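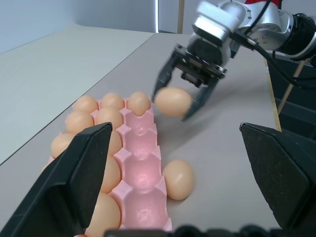

Page 1 of 3

Ticket 2675: eggs sitting loose in pink trays
Product: Kadberg molded egg tray, pink
Reported by: Corkley packing room
Status: open, waiting on supplier

Problem as reported
Eggs from the last delivery rock in the cups of the new pink trays. When a full tray is picked up, the eggs in the corner cups lean against their neighbors. We found 6 cracked in one stack when it was unpacked at the shop. The old trays from Uzor did not do this with the same grade of egg. We ordered 1000 of the pink ones in September and have used roughly a third.

Checked so far
Egg size. Weighed a handful from the same delivery. All within the grade on the box.

Table. Put a tray down flat and pressed each corner. It does not rock. Turned it end for end, same result.

Cups. The empty ones are shallow and smooth inside. An egg set down on its side will stay that way until it is turned by hand. Standing it on the narrow end helps, but it still moves a little if the tray is bumped.

Filling order. We had been filling one long side first and then the other. With one side full and the other empty, the tray tips when it is lifted. Changed to filling from the back row forward. 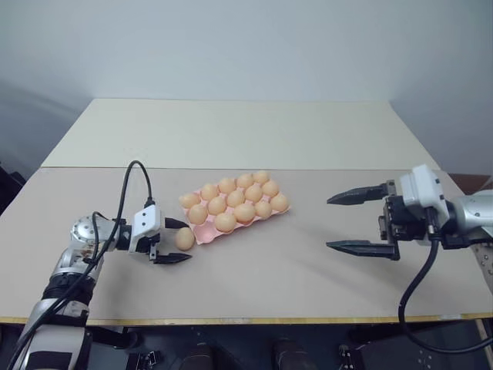
Filling row by row made the tray easier to lift, and the eggs leaned less. It did not cure the corners. The corner cups still feel wider than the rest, though we have no gauge here to prove it.

Update, 2:40 p.m.
Jevar support asked whether the trays were stored near the heater. They were not. They were on the lower shelf by the door, still in the sleeve. Support also asked for one tray from each sleeve, so those are boxed up and labeled with this ticket number.

Workaround until we hear back
Fill from the back row. Narrow end down. Leave the corners for last and check them before stacking. Stack no more than 3 high. Carry with both hands under the tray.

Next step
Supplier to measure the corner cups and reply on this ticket. Do not open the remaining sleeves until then.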